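Zamine Horror Listings

A catalog of horror TV episodes and made-for-TV movies, with air order, running time, subgenre tags and a short spoiler-free summary for each one. If you've ever tried to work out which cut of an anthology episode you taped off late-night cable, you're going to have fun in here!

What's in it

The June release has 3,203 entries. Of those, 2,301 are single episodes and the rest are TV movies, pilots that never got picked up, and holiday specials (there are more killer-snowman specials than I ever dreamed of). Anthology shows get one row per segment -- a three-story episode takes three rows that share an episode_id.

Main fields: title, alt_title, episode_id, segment, minutes, tags, host, summary.

The host field is my favorite. It covers 53 horror hosts, from crypt keepers in rubber masks to a weatherman in a cape. 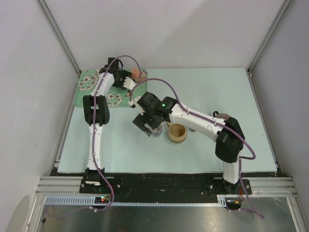
Work surface with the floral tray in the far left corner.

Tags

Tags are lowercase and separated by semicolons. A row can carry as many as it needs, so a haunted doll story set at sea gets "doll;ghost;ocean". There are 21 core tags, and anything outside that list starts with "x-". Please don't tag the twist! Endings go in spoilers.csv, keyed by episode_id and segment.

Known gaps

Iturra's third season is missing segment lengths. Flastodeck aired in two different orders, and we follow the first broadcast. Teneo summaries are short but getting longer every release.

Fixes and additions

Send a corrected row with a note on where you checked it. Old TV guides are great, and so are end credits.

Maintained by Eulalia Garrido. Summaries are free to reuse with credit.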